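Rellasier fingertip kit for small grippers: reviewed after two months on a card-fitting cell

Our cell does one job. It puts expansion cards into desktop computers and takes them out again, and it had been doing it badly enough that we were ready to spend money on new fingertips. I bought the Rellasier kit in June and have used it on the same arm ever since.
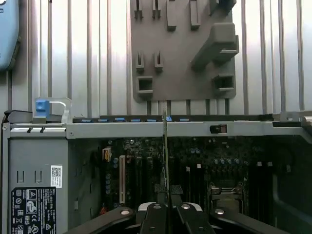 Cards are awkward things to hold. They are thin, there is only a strip along the edge where you can safely grip, and any lean in the card becomes a problem when the bottom meets the slot. The fingertips that came with our gripper were a hard, smooth plastic. They held the card well enough in the air, but as soon as it touched the slot it would tip forwards or back and the arm would stop on a force fault. On a bad morning I was resetting it every few minutes.

What you get

The kit comes in a flat cardboard box. Mine had two pairs of fingertips, a bag of screws, a hex key, a short alignment gauge and a folded sheet of instructions. One pair has a plain rubber face. The other has a shallow groove running along it, meant for boards and cards, and that is the pair I have used nearly all the time. The hex key is poor and rounded off on the second screw. Use your own.

The gauge is a flat steel strip, 2 mm thick. You close the gripper on it, look at both sides for a gap, and adjust until there isn't one. I was ready to put it in a drawer and forget it, but it is the most useful thing in the box.

Fitting

Power the gripper down before you start, and support the arm if yours sags with the brakes off. The old tips on ours came away with two screws each. The new ones go on the same holes, though one was tight and needed working back and forth. Leave the screws slightly loose, close on the gauge, then tighten each one a little at a time, swapping sides.

The whole job took me 25 minutes, including finding a decent hex key. The sheet claims it can be done in ten. I suppose it can if you don't check anything.

The instructions are short and mostly clear. They leave out that the new tips are longer than the old ones, which matters a good deal. If you run your saved positions without changing the tool length, the card will arrive at the slot too early and the arm will push. Measure the new length, enter it in the controller, and then go through every taught position at slow speed with a scrap card. I used one from a dead machine and was glad of it, as the first approach to the slot was still slightly off to one side.

Setting the grip force

This took longer than the fitting. Too little force and the card turns in the fingers when it meets the slot. Too much and the rubber bulges, which lets the card lean. I started at the bottom of the range and went up a step at a time, picking up the scrap card and pushing the top corner with a fingertip. When it stopped moving I went up one more step and left it there.

I also slowed the last part of the move. The arm now comes down over the board at normal speed, stops above the slot, and goes in at a crawl. Our wrist camera checks the line of the slot during that stop. It is worth cleaning the lens while you have the gripper apart, because you will need to check the camera offset anyway.

Amparo Llanos looks after the other cell here, which uses Giraldo tips, and we ran the same test on both. Each cell did 81 insertions into the same model of case. Mine stopped on a fault twice. Hers stopped five times, though her arm is older and has a bit of play in the wrist, so I wouldn't put all of that down to the tips. Before the change, mine would not have got through the test without a lot more help than that.

Wear and cleaning

The rubber picks up dust and goes shiny. I wipe it with a lint-free cloth and a little isopropyl at the start of each shift and let it dry before running. Once a week I put the gauge back in and check for a gap. In two months I have had to reset the left tip once, after the arm caught the metal edge of a case on the way out. That knock also took a small nick out of the rubber near the end. It still holds, but I have ordered a spare pair.

Spares are a sore point. Plollasmont is the only supplier I could find that sells the grooved tips separately, and it took 23 days for mine to come. The price for one pair is almost the price of the full kit, so it makes more sense to buy a second kit and keep the plain tips for something else.

Other things to know

The tips are wide. In a case with plenty of room between slots they are fine, but with a card already fitted next door, there is not much clearance. I had to change our order of work so the far slot is filled first. If your slots are packed close together, measure before you buy.

They will not fit the older Drastunar grippers without an adaptor plate, and the box doesn't mention it. Check your hole spacing.

Would I buy it again? Yes, for cards and thin boards. The plain tips are ordinary and I wouldn't pay for them alone. The grooved pair fixed the leaning, and the gauge now gets used on both cells.

Four out of five. It loses one for the spares and the hex key.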